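Kasten wrist view kit for two-arm benches

Part of the Dastell bench range. Page last revised 25 September 2022.

Kasten is a small camera and mounting kit that sits at the wrist of a robot arm and looks down past the fingers. It was made for labs that train arms from demonstrations and want the policy to see what the fingers see, as well as what a fixed camera sees from outside the workspace. We sell it on its own or with the Turard software licence.

What it was tested on

Most of our customers ask the same thing before ordering: does a wrist view change the result, or does it just add data to store? Haruto Fujimoto ran a comparison for us over the winter to get an answer we could put on this page.

The method was simple. An operator recorded 560 demonstrations of glassware handling on a two-arm bench, with the fixed camera and the wrist cameras saved together on one clock. The same demonstrations were then used to train two policies. One got the fixed view only. The other got the fixed view plus the wrist views. Network size, training steps and the order of the data were kept the same for both.

Each policy was then run for 125 trials on picking up a clear test tube and setting it in a rack. Object positions were drawn from a list made before training started, so both policies faced the same layouts. A trial was scored as a success if the tube was seated in a hole and released without a person stepping in.

Clear tubes were chosen on purpose. They show whatever colour is behind them, and from a distance the outline is easy to lose against a patterned bench top.

Wrist view first, then the fixed view of the same bench.

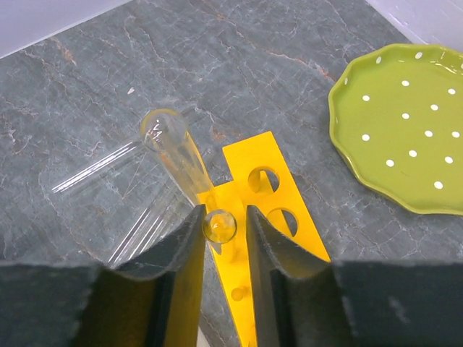
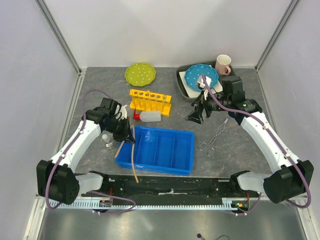
The policy with wrist views did better in the last part of the task, where the tube has to line up with the hole. For the reach across the bench the two were close, and we would not claim a difference there. The fixed-view policy tended to stop short or come down beside the hole. The other one made small corrections near the rack and then let go. The full score sheets, including the failed trials, are in the Dranditz report, which we send on request.

Some limits to keep in mind. This was one bench, one operator and one type of rack. The lighting was left alone for the whole test. We have not repeated it with coloured liquid in the tubes, and we don't know how the results would carry over to a single-arm set-up. A second round with two more operators is planned for November.

What comes in the kit

2 wrist cameras with fitted lenses
2 clamp brackets, left and right
2 shielded cables, 5 metres each
Sync box and power supply
Printed calibration board
Hex keys and spare screws

Fitting

Allow about an hour for both arms. The bracket clamps behind the gripper and doesn't need any drilling. Leave enough slack in the cable for the wrist to turn through its full range, and check this by hand with the motors off before you run anything. Calibrate after fitting, and again if a bracket gets knocked – a small shift is hard to see in the picture but will show up in the results.

Turard reads the kit without extra drivers. If you use your own recording software, the cameras show up as standard video devices and the sync box writes a plain text file of time stamps.

Ordering

Kits are built to order. Tell us the make of your arm and the outside diameter of the wrist so we can send the right clamp. Replacement brackets and cables are sold separately. Labs that already own a Dastell fixed camera can plug it into the same sync box.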